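Equipment planning: second arm and spare fingers

The budget request for the Flomham bench closes on September 22, 2019, so the figures below are what will go in unless someone objects.

The largest line is a second arm. Saragih quoted 2,455 for the refurbished unit, with controller and cable set, and Gruvulier quoted more for the same reach with no controller. We will go with Saragih. Delivery is up to 60 days from the order, and the power supply ships separately.

Finger pads come next. The textured pads wear at the tip first, and cloth shows it sooner than hard parts do. Savadel sells them in pairs only. I have put down 200 for pads and screws, to last until May. If you want the smooth type for your own tests, send me the part number before the request closes.

Wrist cameras are not in this round. The present ones are soft at distance - fine for the grasp itself, poor for anything near the back panel - and a better lens means a new bracket and a new calibration. That goes on the list for next year at 1,600, bracket included.

Bench furniture stays as it is. The brown back panel is creased but it stands up, and a plain background is all the cloth work needs. Please do not order a replacement out of the consumables line.

Wrist views from the cloth work, fingers open in both: 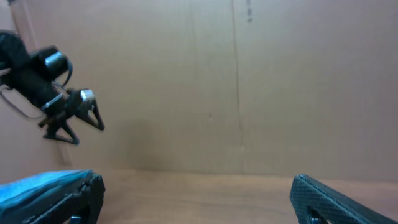
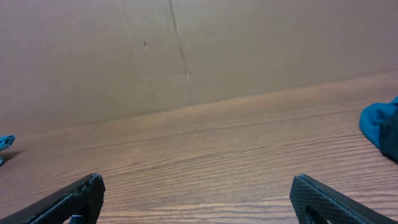
Bernadette Rafferty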